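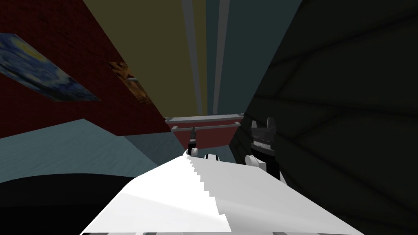

Too much oil, wrote one reader under my last post, and you will ruin the spring motor before summer. I thought about this comment for 2 days, and then I opened the Kiani again.

For those who are new: the Kiani is my portable gramophone, bought at the flea market in Nosumov. The seller wanted 2,000 and I paid 1,863, because this was all the money in my pocket. The case is good, the crank is good, but the turntable slowed down before the end of every record.

The reader was right. The old grease had become hard like wax, and my new oil was only sitting on top of it. I cleaned the governor with a small brush and put back very little — one drop on each bearing. I also changed the 4 rubber pieces that hold the sound box. They came from Jovska and fit well, only the smell is strong.

Yesterday I played a Milix dance record from the first groove to the last, and the speed did not fall. The spring still makes a knock when it is almost unwound. I will open the barrel in May, when I can work on the balcony.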